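斯达登足球俱乐部(Statden)招聘启事:球员招募与转会数据分析岗(2个名额)及青训球探兼职观察员

发布部门:足球事务部 招募与数据组
工作地点:斯达登训练基地,部分岗位需出差
用工形式:全职(分析岗)、按场次计酬(观察员)
收件截止:10月最后一个星期一,18:00

一、部门情况

招募与数据组隶属足球事务部,负责一线队、预备队及U19梯队的引援评估、合同到期监控、租借球员跟踪和出售定价参考。组内现有编制14人,由招募主管奥斯蒙德·莫恩(Åsmund Moen)负责,下设数据、视频、现场观察和合同四个小组。本次招聘涉及数据小组和现场观察小组。

数据小组使用的内部平台为Skestedex,存放球员档案、比赛事件数据、体能数据摘要、观察报告和合同节点。目前平台内处于“持续跟踪”状态的球员为800名,其中183名的现合同将在未来两个转会窗内进入最后一年。后一类球员的档案更新频率为每周一次,其余为每月一次。更新任务按联赛分配到人,逾期未更新的档案会在周会材料中单独列出。

俱乐部的引援流程分为五个阶段:初筛、视频复核、现场观察、综合评级、报价准备。分析岗参与前四个阶段,并为第五阶段提供材料,但不参与对外谈判,也不与球员经纪人直接联系。经纪人主动来信的,一律转交合同小组登记。

二、岗位A:转会数据分析员(1人)

汇报对象:数据小组组长卢塞罗·埃斯科瓦尔(Lucero Escobar)

主要职责:
1. 维护指定联赛的球员筛选模型,按位置模板输出初筛名单。位置模板共九套,由教练组在赛季前确认,赛季中途修改须书面提出。
2. 对进入视频复核阶段的球员撰写数据概述,每份不超过两页,内容包括出场时间、位置分布、关键指标的同位置百分位、近两个赛季的变化,以及样本不足之处。
3. 跟踪合同到期球员,标注续约选项、单方延长条款和训练补偿的适用情况。条款信息须注明来源和可信等级,媒体报道的可信等级最高为C。
4. 转会窗开放期间,每日9:30前提交前一日变动汇总。
5. 每个转会窗关闭后四周内,完成对本窗引援判断的回溯,包括未成交目标。

任职要求:
1. 统计、数学、计算机、运动科学或相近专业本科及以上学历。学历不符但有三年以上同类工作经历者可以申请,须附说明。
2. 熟练使用SQL及Python或R中的一种。笔试在没有网络的环境下进行,提供语言官方文档的离线版本。
3. 处理过足球事件数据或追踪数据,了解不同供应商在压迫、对抗、传球线路等定义上的差异,并能说明换算时的处理方法。
4. 能够用中文和英文撰写报告。会西班牙语或葡萄牙语者优先。
5. 了解国际转会的基本规则,包括注册期、训练补偿、联合机制补偿和未成年球员转会限制。

不作要求的事项:职业球员经历、教练证书、社交媒体上的公开作品。简历中列出这些内容不影响评分。

三、岗位B:租借与梯队数据分析员(1人)

汇报对象:租借事务负责人阿德米尔·吉马良斯(Ademir Guimarães)

主要职责:
1. 跟踪全部外租球员的出场、伤病和位置使用情况,每两周出具一份汇总。
2. 与租入俱乐部的分析人员核对训练负荷数据。数据格式不一致时,由本岗负责转换,并保留原始文件。
3. 为U19及预备队球员建立纵向档案,记录年龄相对效应、身体发育阶段和跨级出场情况。
4. 在租借协议谈判前,提供目标俱乐部的用人情况分析,包括同位置竞争人数、年轻球员历史出场比例、主教练任期和阵型稳定性。
5. 按季度核对租借协议中的出场条款与实际执行情况,发现偏差时通知合同小组。

任职要求:
1. 与岗位A第1、2、4项相同。
2. 有青训机构、学校代表队或低级别联赛俱乐部的数据工作经历。实习经历可计入,但须不少于一个完整赛季。
3. 能够处理缺失较多、格式不统一的数据,包括手工记录的比赛表格和单机位录像。
4. 接受周末及节假日的比赛日安排。
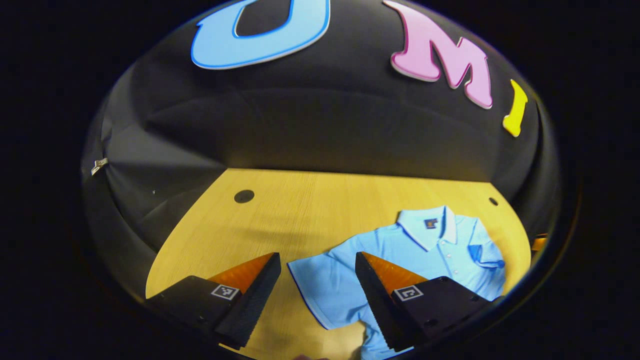
弧形黑色墙面上的彩色立体字母

四、岗位C:青训球探兼职观察员(人数不限,按地区录用)

汇报对象:现场观察小组组长唐尼·斯特拉坎(Donnie Strachan)

本岗位按场次派单,无最低接单数量,但连续八周未接单者将转入备用名单。观察对象为14岁及以上的注册球员,比赛以梯队联赛、校际比赛和地区选拔赛为主。

主要职责:
1. 按派单到场观察,每场指定观察对象不超过四人。
2. 赛后36小时内在Skestedex提交报告。报告采用统一模板,分为技术、决策、身体、行为四个部分,每部分须有至少两条带比赛时间的具体记录。
3. 记录场地状况、天气、对手强度和球员实际位置。球员被更换位置的,分别记录各段时间。
4. 派单外发现的球员可以填写补充卡,每场限两张。

任职要求:
1. 年满18周岁,无体育纪律处分记录,能够提供无犯罪记录证明。
2. 参加过足球观察、教练或裁判方面的培训,等级不限。
3. 能够自行前往比赛场地。交通费按公共交通标准报销,须保留票据。
4. 与被观察球员、其家庭成员及代理人之间不存在经济关系。存在亲属关系的须事先申报,由小组另行派人。

观察员不得以俱乐部名义向球员或家长作出任何承诺,不得索取联系方式,不得在比赛现场评价球员。违反者终止合作,情节严重的通报主管协会。

五、培训与试用

岗位A和岗位B的试用期为三个月。第一个月为平台和流程培训,由各小组轮流安排;第二个月起承担部分联赛或部分外租球员的跟踪任务;第三个月独立完成一份完整的综合评级材料,作为转正考核内容。考核由直属负责人和另一小组的负责人分别评分,两份评分相差两级以上时,由招募主管复核。

岗位C须完成线上培训模块,并提交三份试写报告。试写使用俱乐部指定的比赛录像,所有申请人使用同一批录像。报告由现场观察小组匿名评阅,通过后方可接单。首次接单由一名在册观察员同场观察,两份报告独立提交,不得事先讨论。

六、工作时间与待遇

1. 岗位A、B实行年度综合工时。转会窗开放期间需要轮值,轮值表提前两周公布。转会窗最后三天不批准事假。
2. 薪酬按俱乐部行政与技术人员薪级执行,具体级别在终面前书面告知申请人。申请材料中无须填写期望薪酬。
3. 岗位A、B享有年假、补充医疗保险、工作餐及主场比赛日工作证件。证件仅限本人使用。
4. 岗位C每场报酬为固定金额,按比赛级别分为三档,次月结算。报告被退回修改且未在规定时间内重新提交的,该场不予结算。
5. 俱乐部提供办公电脑及软件授权。岗位C须自备能够访问平台的电脑或平板设备。

七、保密与利益冲突

1. 全部岗位须签署保密协议。球员名单、评级、报价区间和内部通信均属保密内容,离职后继续有效。
2. 全部岗位不得参与任何足球博彩,包括由他人代为投注。
3. 在职期间不得为其他俱乐部、经纪公司或博彩数据公司提供有偿或无偿服务。岗位C如已为其他机构工作,须在申请时列明,由俱乐部判断是否冲突。
4. 公开发表与球员评估有关的文章、图表或视频,须事先取得书面同意。入职前已发布的内容无须删除。

八、申请材料

请按岗位准备以下文件,合并为一个PDF,文件名写明岗位代号和姓名:

岗位A、B:
1. 简历,不超过两页,不附照片。
2. 一份球员评估样例,不超过三页。评估对象自选,但不得为斯达登现役或外租球员。使用公开数据即可,须注明数据来源和截取时间。
3. 代码样例一份,以链接或附件形式提交。涉及前雇主数据的代码不予接收。
4. 简短说明,不超过800字,回答以下问题:你最近一次对某名球员的判断出现了什么偏差,后来如何修正。

岗位C:
1. 简历,一页。
2. 可覆盖的地区及每月可用的比赛日。
3. 培训证书复印件。
4. 利益关系申报表。表格可在招聘页面下载。

九、选拔流程

第一步,材料审核。审核时隐去姓名、性别和毕业院校。未通过者将收到邮件通知,不提供逐条反馈。

第二步,笔试(岗位A、B)。时长126分钟,包含数据处理、图表解读和短报告三个部分,在训练基地行政楼进行。外地申请人可以申请在指定考点参加,考点名单随笔试通知发出。岗位C以试写报告代替笔试。

第三步,面试。岗位A、B的面试由直属负责人、人事部内耶莉·哈拉米略(Nayeli Jaramillo)及一名教练组成员参加。面试中将请申请人就笔试中的短报告作答,并讨论一个引援案例。案例材料当场发放,阅读时间为20分钟,不得带走。

第四步,背景核查和录用通知。核查范围限于学历、工作经历和纪律记录,事先征得本人同意。

十、其他说明

1. 岗位A与岗位B可以同时申请,须注明优先顺序,评估样例可以共用一份。
2. 曾在上一次招聘中进入面试的申请人可以再次申请,但须提交新的评估样例。
3. 外籍申请人须自行确认是否具备工作许可的申请条件。俱乐部为录用者出具所需文件,办理费用由俱乐部承担。
4. 行动不便或有其他需要的申请人,可以在申请邮件中说明,笔试和面试将作相应安排。
5. 俱乐部未委托任何中介机构招聘,不收取报名费、培训费或押金。
6. 申请材料在招聘结束后保存六个月,随后删除。申请人可以随时书面要求提前删除。

材料通过招聘页面的上传入口提交,岗位代号分别为RD-A、RD-B和RD-C。系统在收到文件后自动发送回执,两个工作日内未收到回执的,请联系人事部招聘窗口,接听时间为工作日10:00至12:00、14:00至16:30。关于岗位内容的问题请以书面形式提出,统一答复将更新在同一页面的问答栏内。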